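Two grippers, one rack: Greer Dalgleish on the Sketitz trials

Greer Dalgleish runs end-effector testing at Lennox, where her job is to decide which grippers go onto the tote-handling arms and which go back in their cartons. Since August she has been comparing two parallel-jaw units, the Alline and the Moten, under a program the company calls Sketitz. We spoke at her desk, then over a long phone call at 7 in the morning, before her shift.

The comparison is narrow by design. Both grippers run on the same arm, with the same wrist camera and the same controller. Each was given 290 picks, split between handling plastic containers and a bench set of small industrial components.

"People want a general answer, and I can't give one," Dalgleish says. "I can tell you which gripper holds a thin plastic wall with the least slip. I can tell you which one loses its pad first. Those are different questions and the two units split them."

The Alline closes faster. The Moten has finer force control at the low end, which matters when the part is a moulded tray that flexes under the fingers. Dalgleish set the closing force at 20 newtons for the small containers and raised it to 45 for heavier loads. 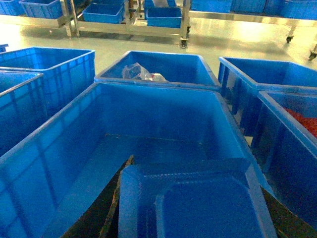 "At 20 the Alline overshoots before it settles," she says. "You see it in the motor current. The wall bows in, the contact patch moves, and the container rotates a degree or two on the way up. The Moten comes in slower and stays put. You pay for that in cycle time."

Colour was a bigger problem than force. Nearly everything the arm handles is blue, and the edge detector on the wrist camera had trouble deciding where one rim ended and the next began. Her group tried a second exposure setting, then a depth threshold, and kept the threshold.

"Blue on blue in shade is poor, but it's manageable," she says. "Polished steel is worse. The ceiling lights come back off the metal as bands, and the detector reads a band as an edge. We mask the flat surfaces now and accept that we lose some useful pixels." 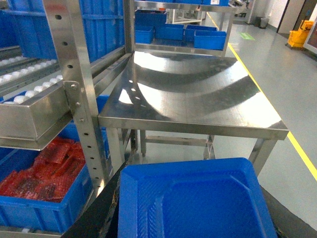
The wrist camera's view across a blue tray to the steel worktable, with overhead light reflected in its top.

The masking is done once per station and stored in the controller. Dalgleish would prefer a polarizing filter, but the wrist housing leaves little clearance in front of the lens, and a longer housing would foul the fingers at full opening.

The second half of the program moved to the bench. It uses emergency-stop and push-button assemblies as test pieces, picked for their awkward shape: a wide cap over a narrower body, with a contact block at the base.

"If you grip the cap, you can actuate the button," she says. "If you grip the block, you're near the terminals. So the target is the body, and the vertical window is small. The approach height has to be right."
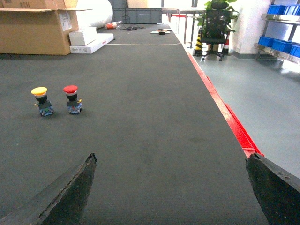
Finger wear was logged at the end of every block of runs. Both units use the same rubber-faced fingers on an adapter plate, so any difference comes from how the jaws meet. The Alline wore its pads unevenly, with most of the loss toward the tip. Dalgleish puts this down to a small parallelism error under load, which she measured with shims and has reported to the supplier.

"It's within their published tolerance, so I have no complaint to make," she says. "But the tip is what I use on a button body. A worn tip on a round part gives you a pick that looks fine until the arm accelerates."

She changed fingers 4 times over the program. The Moten adapter takes longer to swap, and its fasteners have to be torqued in sequence. She has asked for a revised plate.

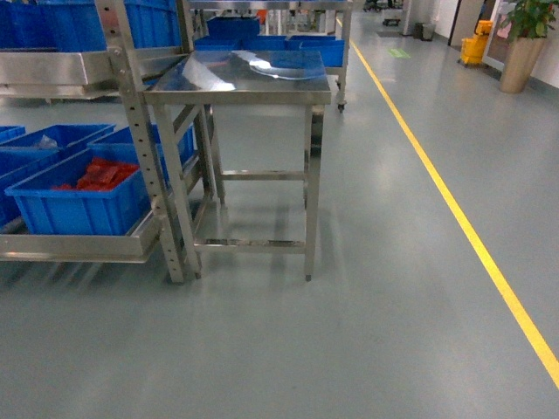 Camera placement is the part of the work Dalgleish expects to revisit. The wrist view is accurate at close range but knows little about what surrounds the target, and the controller needs both. A higher view helps with planning: from there the square table reads as one object with its legs and crossbars, and the tall perforated post of the rack beside it can be entered as a fixed obstacle. It also shows the glare on the left half of the tabletop, so the mask can be drawn in one pass. What it can't supply is the height of a bin rim to the accuracy the fingers need. Her current arrangement uses the high view to choose an approach and hands over to the wrist for the final descent.

The handover has its own faults. Early on, the two views disagreed about the position of the rack, and the arm would pause while the controller reconciled them. Recalibrating the wrist mount reduced the pauses but did not remove them.

Asked which gripper she would buy, Dalgleish goes back to the split. For containers she favours the Moten and would accept the slower cycle. For the bench parts she would take the Alline, provided the supplier can correct the jaw alignment — she is waiting on a replacement unit and will repeat the button runs when it arrives.

"Same force, same fingers, same arm," she says. "I'm not changing anything else until I've seen that."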